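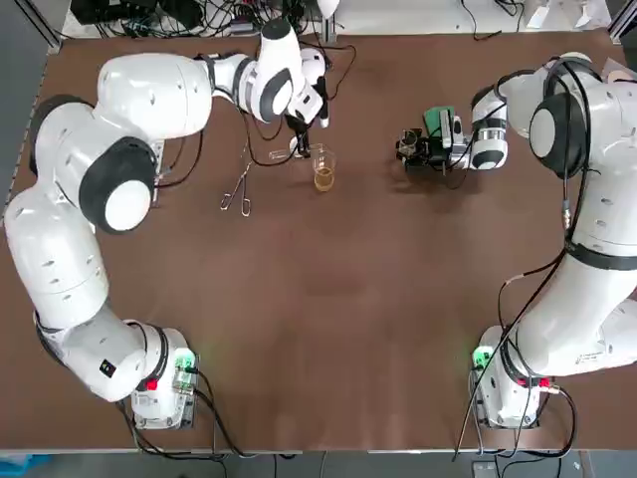

Zuletzt geändert: Oktober, 21:46 Uhr

Bechergläser! Ich kann stundenlang über Bechergläser reden, also gibt es jetzt einen Thread. (Danke an Yutong Kang fürs Anstupsen.)

Die ganz kleinen mag ich am liebsten. Bernsteingelbe Flüssigkeit in klarem Glas auf einer braunen Tischplatte, das sieht doch aus wie Tee für Zwerge! Bitte trotzdem nicht trinken, im Labor wird nichts getrunken.

Daneben die Zange mit den zwei Griffösen. Ich lege sie immer griffbereit hin, bevor irgendwas anderes auf den Tisch kommt. Alte Gewohnheit aus dem Praktikum, damals bei Penell in Raum 146.

Zwei Bechergläser hintereinander sind dann schon die halbe Freude: eins mit bernsteinfarbenem Inhalt, eins mit dunklem. Dazu das weiße Reagenzglasgestell, ein runder weißer Schalendeckel, die Tiegelzange. Mehr brauche ich für einen schönen Abend nicht :)
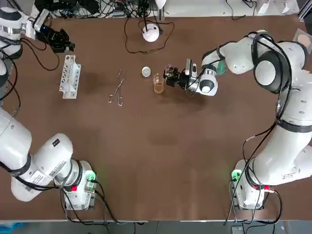 Dorota Chmielewska: Beschriftest du die Gläser eigentlich? Bei uns gab es immer Streit, was wo drin ist.

@Dorota Ja, immer! Bleistift aufs Mattfeld, wenn das Glas eins hat, sonst Klebeband. Und zwar vor dem Einfüllen, sonst vergesse ich es.

Morgen geht es hier mit Uhrgläsern weiter, ich freu mich jetzt schon!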